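浅绿色双耳汤锅使用五个月记:一口好看的锅,以及它的脾气

分类:厨房 / 锅具 / 长期使用
购入渠道:Drindier 线上店
型号:Ornis 系列汤锅,浅绿色外壁,不锈钢内胆
状态:仍在服役

先交代立场。我买这口锅,起因是颜色。

我知道正经的锅具评测应该从导热讲起,讲复底,讲钢材,讲锅底和灶具的贴合。我也读过不少这样的文章,读的时候频频点头,读完打开购物页面,还是照着颜色下的单。那种绿很难形容,商品页上叫"雾中薄荷",家里人叫"医院墙裙"。两种说法我都能接受。

原先那口汤锅跟了我九年,锅底鼓起一个小包,放在灶上会自己慢慢转圈,煮面的时候像在跳一种很克制的舞。我对它有感情,但也确实受够了每次下饺子都要用筷子把锅按住。所以换锅这件事,在我心里已经排队很久,只差一个不太体面的理由。Drindier 搞换季清仓,Ornis 这个系列打折,理由就有了。

开箱

箱子比锅大很多,大到我一度以为他们多送了一口。拆开以后是纸托、纸托、再一层纸托,然后是锅。随锅附一本说明书,五种文字,中文那一页大概是最后翻的,里面有一句"请勿使锅感到空虚地加热",我理解为不要干烧。这句话后来成了我家厨房的口头禅,谁忘了关火,谁就是让锅感到空虚了。

说明书最后一页印着产品编号 1783,底下是 Fehr 的售后地址,在 Gavville。我至今没弄明白 Drindier、Ornis 和 Fehr 三家之间是什么关系,看起来一个卖,一个起名字,一个负责接电话。后来真打过一次电话,接得倒是很快,下文再说。

第一次清洗我按说明来:温水,洗洁精,软布,擦干。接着用厨房纸蘸一点食用油在内壁抹了一圈,看有没有黑印。新的不锈钢锅偶尔会有抛光留下的残渣,抹出来是灰黑色的,看着吓人,多洗一两遍就好。我这口抹了两张纸,第一张淡淡有一点灰,第二张就干净了。再倒半锅水加一勺白醋,煮开,倒掉。整个厨房酸了一下午,算是完成了入门仪式。

外观

既然是为了颜色买的,就老老实实先说颜色。

外壁是偏灰的浅绿,不荧光,也不甜。它跟原木色的案板放在一起好看,跟白盘子放在一起好看,跟我那只印着银行标志的赠品围裙放在一起,只能说双方都尽力了。早上的光线里它偏冷,到了傍晚开灯,又偏向一种煮过头的豌豆。我个人更喜欢早上的版本。

锅口是一圈抛光的不锈钢,没有上色。这一点我当初差点忽略,用了以后觉得是整口锅最聪明的地方。盛汤的时候勺子总要在锅沿上磕一下,沥一下,如果颜色一直做到边,磕上半年肯定要花。现在磕的是钢,钢不计较。

锅耳和锅身同色,是中间镂空的圆角长方形环,手指能穿进去。我对锅耳一向挑剔,见过太多只留一条窄缝的设计,仿佛设计师假定用户都是用指甲端锅的。这个环够宽,戴着厚手套也能塞进去,端满一锅汤的时候心里比较有底。代价是占地方,我的橱柜门因此从"能关上"变成了"需要商量"。

内壁是光面不锈钢,没有涂层,亮得有点过分。往里看,什么都在里面绕着圈,灯、橱柜、自己的下巴。第一个星期我每次揭盖都会被自己的脸吓到。

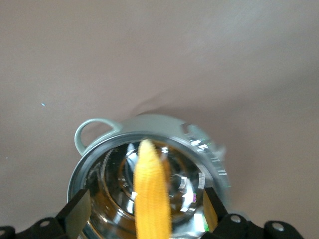

日常使用

煮水和煮面

最基础的活,也是它干得最多的活。水开得不算快,也不算慢,我没有掐表,因为我煮水的时候一般在干别的。锅底平,放稳了就不动,对一个看了多年转圈锅的人来说,这已经是奢侈的体验。

煮面容易溢。锅口虽然宽,泡沫该上来还是会上来,搭一双筷子在锅口的民间偏方我试过,效果和没搭差不多,只是事后多了一双要洗的筷子。靠谱的办法是火小一点,盖子别盖严。这个办法不需要任何新锅也能做到。

有一件小事要提醒:先放水,水开了再放盐。冷水下盐,盐粒沉在锅底不化,时间一长容易在不锈钢表面留下小白点,甚至是细小的坑。我的第二个星期就收获了一小片,位置偏左,形状像一座岛。用醋水煮过以后淡了很多,剩下的那点我当作锅的胎记。

炖汤

这是我买它的正当理由,也是它表现最好的项目。排骨、莲藕、萝卜、牛腩,一口气能炖够全家两顿的量。小火的时候很稳,汤面只在中间冒几个小泡,一个下午不用管。盖子压得比较严,水分跑得慢,我原先习惯中途加一次水,现在基本省了。

头几次我按旧锅的经验放水,出来的汤偏淡,像一锅有过理想的水。减一碗水之后就对了。换锅的人都该预留这么一段磨合期,头两锅汤请家里人吃,不要请客人。

盖子内侧会挂水珠,揭盖时要往远离自己的方向斜,不然那一串水会准确地落在灶台上,发出很大的嘶嘶声,显得你很忙。

煮粥

中等。不锈钢没有涂层,煮粥就得搅,不搅就糊,这是物理,怪不到锅头上。我的做法是水开后再下米,下米立刻搅几圈,等重新滚起来转小火,之后想起来就去搅一下。问题出在"想起来"三个字。五个月里我糊过三次,其中一次糊得很彻底,锅底是一整张焦米饼,完整得可以拿去装裱。

那次以后我摸出一个处理办法:别用铲子硬刮,加水没过焦的地方,放一勺小苏打,煮开,关火,去睡觉。第二天早上焦皮自己翘起一个角,顺着揭就行。剩下的一点用不锈钢清洁膏打圈擦。擦完锅底又亮了,我又能看见自己的下巴。

炒菜打底

有些汤需要先煸一下葱姜,或者把肉煎上色再加水。理论上这口锅一锅到底没有问题,实际操作需要一点耐心。锅要先热,滴一滴水下去,能滚成珠子再下油,油有了纹路再下肉,肉下去以后不要翻。最后一条最难。肉在锅底粘着的时候,人会产生一种强烈的要去救它的冲动。忍住,等它自己松开。

煎鸡蛋我试过一次。那枚鸡蛋的下半部分至今在我心里占有一席之地。煎鸡蛋请用别的锅。

炸东西

深度够,油不太往外溅,炸过一次藕盒和两次丸子。锅口宽,下丸子的时候手不用凑得太近。缺点是费油,而且内壁油面线那一圈会留下一道黄印,像泳池水位线。热的时候擦不掉,凉了也擦不掉,最后还是靠小苏打。我家小苏打的消耗量在今年有了显著提升。

清洗和保养

分两部分说,里面和外面,它们性格完全不同。

里面好伺候。不锈钢耐刷,百洁布可以用,清洁膏可以用,醋和小苏打轮流上。不要用钢丝球,会刷出一圈圈的细纹,对做饭没有影响,对心情有影响。偶尔会出现彩虹色的斑,那是加热后的正常变色,滴几滴白醋一抹就没了。我第一次看见时以为锅坏了,电话就是那次打的。Fehr 的客服听完,用一种已经说过许多遍的语气让我去找醋。通话不到一分钟,我道了谢,去找醋。

外面要哄。那层浅绿色怕三样东西:钢丝球、干掉的酱油、还有灶火从锅底窜上来舔到锅壁。最后一条是我的亲身教训。有一回火开得太大,火苗绕过锅底往上走,靠近底部的绿色就多了一小片焦黄。擦过,淡了,没有全消。从那以后我老老实实让火缩在锅底范围里,顺带发现燃气费也客气了一点。

酱油滴在外壁上要趁早擦。我有过一次放到第二天的经历,那道印子顺着锅身往下流,已经干成了一条小溪的模样。热湿布敷一会儿再擦能掉,但是你得对着一口锅敷热毛巾,场面很像在照顾发烧的亲戚。

洗碗机说明书上写可以。我家的洗碗机装得下它,前提是别的碗都不洗。试过一次,出来以后内壁有水渍,外壁没看出变化,之后还是手洗。手洗完要马上擦干,这种光面内壁留不得水,自来水一干就是一片白点,对着灯看星罗棋布。不擦也不影响使用,只是你当初花的那份买亮度的钱,就算交给水垢了。

收纳

前面说到橱柜门。这口锅放进柜子里要斜着转一下,先进一只耳朵,再进另一只,有点像把沙发搬进电梯。盖子倒扣过来放在锅里可以省一点高度,中间垫一块抹布,免得盖钮磨着锅底。

不要往里面摞别的锅,至少不要摞铸铁的。我摞过一只小铸铁锅,图省事,取出来的时候内壁多了一道弧形划痕。它很浅,手指摸不出来,但我知道它在那里。

后来我索性不收了,让它常驻灶台。一来省得商量橱柜门,二来它本来就是靠脸进门的,放在外面也算人尽其才。唯一的麻烦是来客人会问,在哪买的,好不好用,我就得把这篇文章的内容口头再讲一遍。现在好了,可以直接发链接。

和旧锅比

旧锅没有扔。我把它放在阳台上,里面种了葱。葱长得不错,锅底那个包正好让水往四周流,排水性能良好,说明它一直以来只是入错了行。

单论做饭,新锅强在稳、严、深。旧锅强在轻,强在怎么虐待都无所谓。用旧锅的时候我从来不看外壁,用新锅以后我每次关火都要绕着它看一圈,有没有滴汤,有没有火印。这种关心到底算是优点还是负担,要看你那天累不累。

重量值得单独说一句。空锅端起来就有分量,装满汤以后,一只手是绝对不要想的。老人家用的话,建议选同系列小一号的。我母亲来住的那段时间,端过它一次,然后回头去阳台看了看那口种葱的锅,眼神很复杂。

小毛病汇总

盖钮的螺丝用到第三个月松了,盖子提起来会晃。拧紧就行,但螺丝在盖子里侧,要找一把合适的螺丝刀,我翻遍抽屉找了十九分钟,拧它用了五秒。

内壁没有刻度。煮汤无所谓,煮面汤底、熬糖水这种要看量的就不方便,只能拿碗一碗一碗地量,量到中间经常忘了是第几碗。

锅耳会烫。它和锅身连在一起,没有包任何东西,久炖以后徒手去抓是一种信仰行为。我现在旁边常备一副手套,颜色本来想配套买个绿的,绿的断货,买成了橙色。

锅身往外倒汤时,汤会沿着外壁淌下来。没有导流嘴,倒得慢淌得多,倒得果断淌得少。我建议用勺子。

还有噪音。勺子掉进去,声音很大,带回响。半夜煮泡面的人要慎重,全家都会知道。

适合谁

家里三四口人,常炖汤,灶台上有一块固定位置给它的,可以考虑。喜欢一锅出全部菜、不介意煎肉之前先等锅热的,也可以。愿意洗完擦干的人会用得比较开心。

一个人住、主要煮面的,小一号足够,或者买一口便宜的雪平锅,把余款拿去吃面。煮粥频繁又记性不好的,考虑电饭煲。想用它煎蛋的,请回到上文再读一遍。

电磁炉我家没有,没法讲。说明书说可以用,同一本说明书还说锅会空虚,你自己掂量。

打分

外观 9 分。那一分扣在火印上,主要责任在我,但是评分表没有"用户"这一栏。

炖煮 9 分。

煎炒打底 5 分,里面有两分是锅的,三分是我学会等以后补的。

清洗,内壁好洗,外壁要哄,折中算及格偏上。

收纳不打分,橱柜门还在考虑。

补充几个留言里常见的问题

会不会掉色?我这口目前没有掉,只有靠底部那一小片被火燎过的地方变了色。如果你的"掉色"指的是被钢丝球刷掉,那不叫掉,叫刷掉。

内壁发花还能恢复亮吗?水渍和彩虹斑能,醋就够。划痕不能,看开一点。

盐坑怎么办?浅的白点煮醋水,真的成坑就留着,不漏就继续用。

盖子能单独买吗?问过,可以,价格让我当场决定以后轻拿轻放。

会回购吗?一口汤锅谈不上回购,它要是争气,够我用到下一次清仓。同系列还有一口带柄的奶锅,同样的绿色,我已经在购物车里放了两个星期,目前还缺一个正经理由。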